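Gripper Operators, Day Shift (2 openings)
Plidgate, Sebastian site
Posted Sunday, August 11, 2024

In March we started moving the repetitive half of our packing work over to robots. The robots, it emerged, did not know how to pack. So now we need people to show them, and we would like two of those people to be you and somebody you get along with.

You will handle small items with a hand-held gripper, repeat each task until you are sick of it, and then swap tables. A good shift is 200 finished runs. Our best operator has done 400, and we have asked her to stop telling new hires about it.

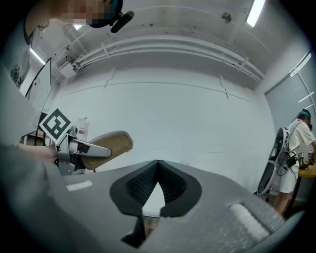 Grippers at work, with a headset-wearing colleague across the room at the yellow-topped table.

What changes if you already work here: your pay grade stays put, your knees get a rest, and your wrists take over the complaining. Packers who transfer keep their seniority. The line will shrink over time, and we would sooner say so in the ad than in the break room.

You need steady hands, patience, and no strong feelings about wearing a headset. Experience with the Nunex line helps. Breaks are 15 minutes, twice a shift, and they are real breaks.

To apply, write a few lines to Jocelyn Rivera at the front office. Skip the cover letter about your passion for automation. She has read it.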